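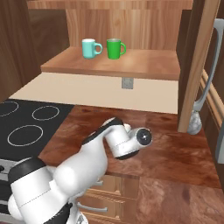
**Grevent Planner** is a motion planning package for robot arms which work in narrow places, such as kitchens, laboratories and small workshops. You give it a model of the arm, a model of the room and a goal, and it returns a path that the arm can follow without touching the furniture. We develop it first in simulation, and most of our daily tests run in the kitchen model named Butine. A typical request there is to bring the flange from above the counter up to the two mugs on the shelf, while the long links stay clear of the cooktop and of the open wooden door on the right. The goal is easy to describe, but the elbow has not much room to turn, and a planner that looks only at the tool will often choose a bad posture.

## What you receive

The package contains the planner library, a command line tool, a viewer and the Butine kitchen as a ready scene. There is also a set of 118 planning problems for this kitchen. We use the same set before every release, so you can compare your own results with ours on your own computer.

The library is written in C++ and has Python bindings. Both have the same functions with the same names. If you begin with Python and later move to C++, you will not need to learn a second interface.

## How the planning works

The planner works in 2 stages. In the first stage it searches for any path free of collision, and it keeps several candidates if they pass on different sides of an obstacle. In the second stage it makes the candidates shorter and smoother, and then gives each one a cost. You can change the weights of this cost in the scene file:

- **clearance**: how much distance the arm should keep from the surfaces
- **length**: how far the joints travel in total
- **posture**: how near the joints stay to a rest position you have chosen
- **smoothness**: how strongly sudden changes of direction are punished

Please be careful with a high clearance weight. Under a shelf or a cabinet it can make the planner go a very long way round, and some users have thought this was a fault in the search. The command `grevent explain` prints the cost of each candidate and helps you to see which weight is responsible.

## Scene files

A scene is one text file which lists the meshes, their positions and their collision rules. Doors and drawers are joints like any other, so you can plan with a door closed, half open or fully open without making a new model. We recommend simple collision shapes for handles. A curved handle imported with its full mesh will slow down every check, and a few boxes or capsules do the same work.

Surfaces may carry a label, for example `keep_off`. A surface with this label gets a larger margin than the others. In the Butine scene the cooktop has it already, with a margin of 57 mm. You can change the value or remove the label.

## Working with perception

Grevent Planner does not contain object detection. It accepts poses from any source through a small message format, and each pose may come with an uncertainty. When the uncertainty grows, the object is made larger for the collision check. Customers who already use our tracking module, Bashir, can connect it with one line in the configuration. The two products are licensed separately.

## Requirements

- 64-bit Linux
- a processor with 4 cores or more
- a URDF description of your arm
- a graphics card is only necessary for the viewer

The planner also runs in a container without a display. The viewer can open the recorded plans afterwards on another machine.

## Limits you should know

The current version plans for one arm at a time. It treats all objects as rigid, therefore cables and cloth are not supported. Moving obstacles are possible only by planning again, and the speed of this depends very much on your scene. The planner is not a safety function. On a real arm, the protective stop and the speed limits of the controller must remain active.

## License and support

The evaluation license includes all functions and the complete Butine scene. It permits simulation only. For use on hardware you need the workstation license, with updates and support by e-mail. If you report a problem, please attach the scene file, the start and goal joint values and the output of `grevent explain`. With these we can usually repeat the plan at our side.

Grevent Planner and Bashir are products of Wuslow. The next update is planned for February and will bring a new editor for collision shapes.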